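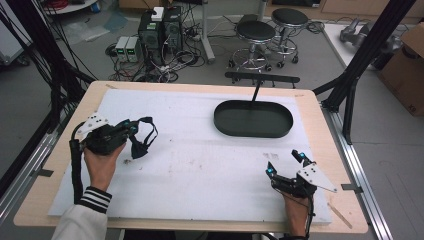
Search this journal Go

4.2 Changes to the packing staff's work

At the Clisthorpe site, 18 packers moved from lifting goods by hand to guiding paired hand-held grippers over a bench. Each kept a record for eight weeks, giving 631 entries. Shifts were unchanged, but 42 entries report that breaks were taken later than planned.

Figure 3. Oval tray on the bench, between the gripper fingers. 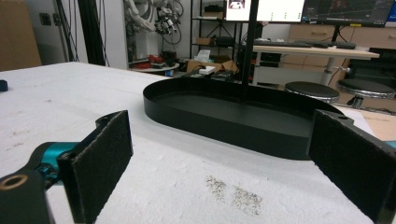 4.3 Skill and pay

Staff at Bevine were graded as machine operators from May. Those at Clisthorpe kept their old grade, although the tasks were the same. Supervisors at both sites set the order of work

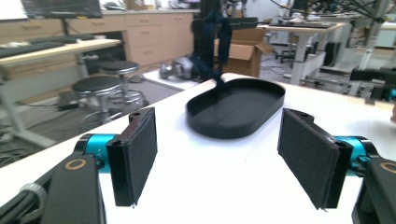 and packers could alter it only by request. Requests were more common at Bevine, where the grade carried some say over the bench.

Last updated: Wednesday, January 3, 2024
Contact | Copyright Leluvard | Back to top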